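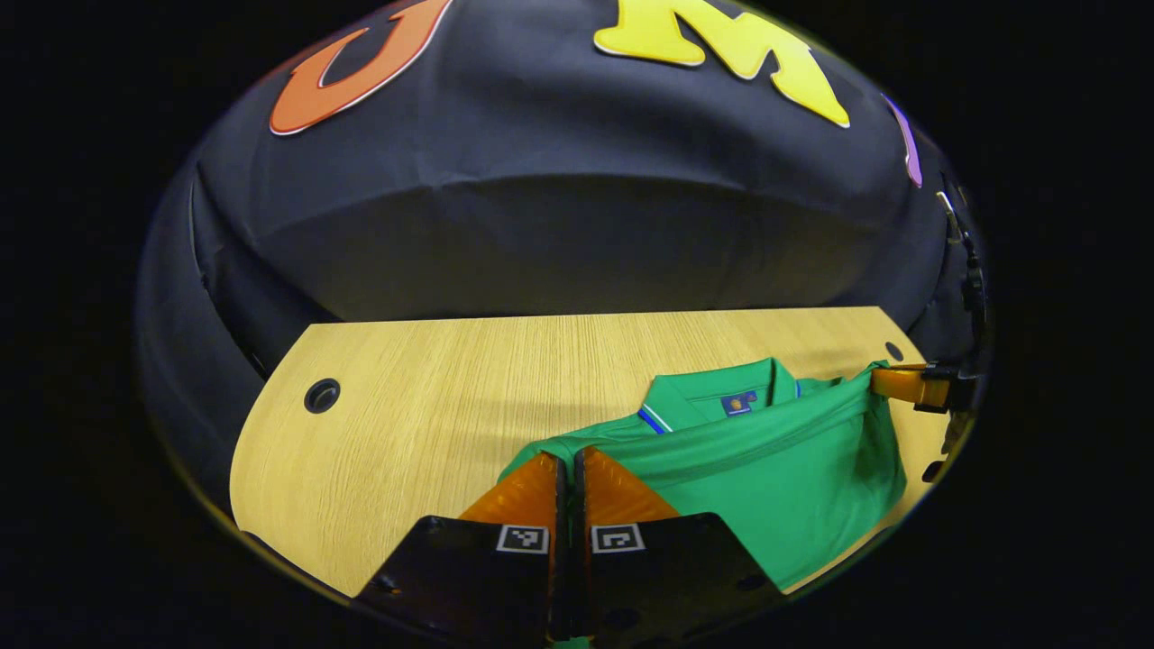 I've had the Fukano hydrometer kit since June and it has made my home winemaking so much less of a guessing game! You get the hydrometer itself, a trial jar, a wine thief and a little booklet with temperature corrections that (hooray) somebody has bothered to proofread. The scale runs up to 1.150, and the 1,000 line is printed in red, so you can find it fast. I'd like more of that on kit like this, colours as easy to tell apart as the orange U and yellow M on that navy cloth, because by candlelight in our cellar the finer black divisions do swim a bit.

I tried it on 10 litres of Endthorpe elderberry and then a white from a Gulyás concentrate, and both times the readings settled nicely within 30 seconds once I'd spun the bubbles off.

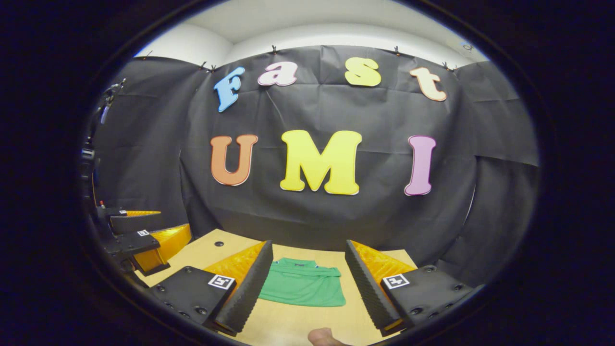

*Green shirt, folded, under the "Fast" and "UMI" letters.*

The one grumble is the jar. Its foot is narrow and it wobbles on slate, so I stand it in a mug. Still, I'd buy the set again tomorrow, and I've already got my eye on the longer thief for the big demijohns.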